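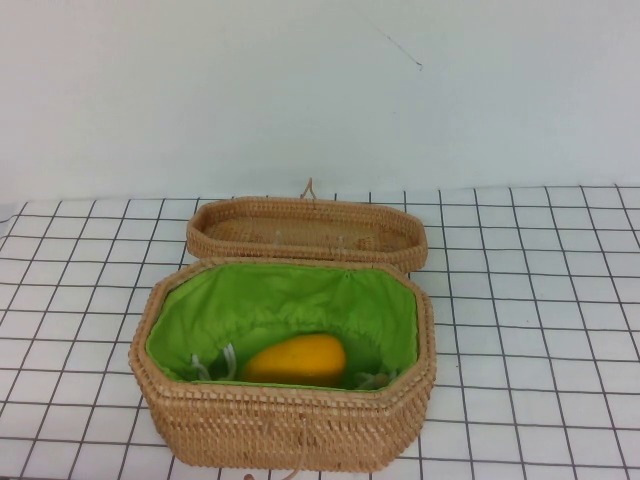 Octagonal rattan basket, lid off, green liner in place.

Lidded Rattan Baskets: Frequently Asked Questions
Last revised March 28, 2018

Care and use

Is the basket food safe?
The liner is rated for dry goods and for whole fruit with the skin on. Cut fruit, bread with a wet filling and anything in oil should go in a closed container first. The cane itself is not sealed on the inside and will take up stains.

How do I take the liner out?
Loosen the white cords, then work the fabric out from under the rim, starting at one of the short ends. Do not pull on the cords to lift it.

How do I wash it?
Cold water, mild detergent, line dry. The green dye may run slightly in the first wash. Iron on low if needed. Some shrinkage along the top edge is normal and will not affect the fit.

Can the basket be washed too?
No. Brush it out and wipe it with a damp cloth, working along the weave. Leave it open in the shade until dry. Full sun will turn the cane brittle and fade the honey colour.

There are pale marks inside the lid. Is that a fault?
Small light spots are a natural variation in rattan. Mould is fuzzy and smells musty. If you find mould, wipe with diluted white vinegar and air the basket for 11 hours before putting the liner back.

Does the lid have a right way round?
Yes. The cane loop goes on the same side as the fastening strand. When the basket is open, the lid can be set down behind it with the hollow side up, which keeps weight off the loop.

Can I use it for play food?
Yes. A single layer of pieces the size of the yellow mango is a sensible load. Close the cords before fitting the lid, or smaller pieces will catch in the folds of the liner. 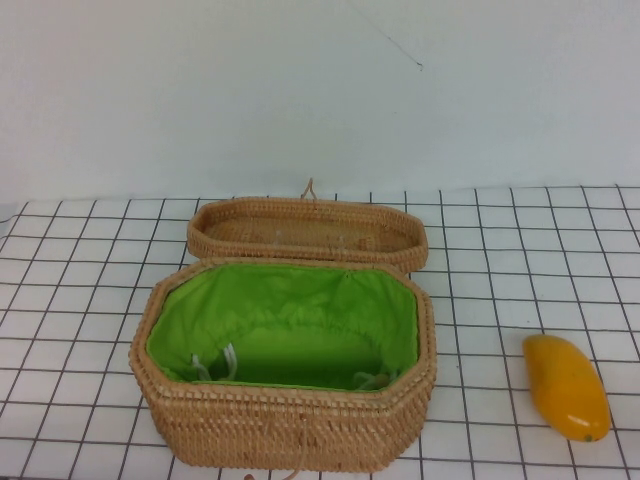 Orders and parts

Do you sell the liner separately?
Yes, as part 44 (green). The older Sirko liner has a shorter drop and will not reach the floor of this basket.

What does the finish contain?
One coat of Zosora clear, water based. We do not recommend adding varnish over it.

The fastening strand has snapped. Can it be repaired?
Soak a replacement strand (part 74) in warm water until it bends without cracking, thread it through the weave and tuck the end back under two rows. Dristwood can do this for you if you post the basket in. Mark the parcel to the attention of Visitación Cordero.

Is there a minimum for trade orders?
200 units, mixed sizes accepted. Orders for delivery in September close at the end of June.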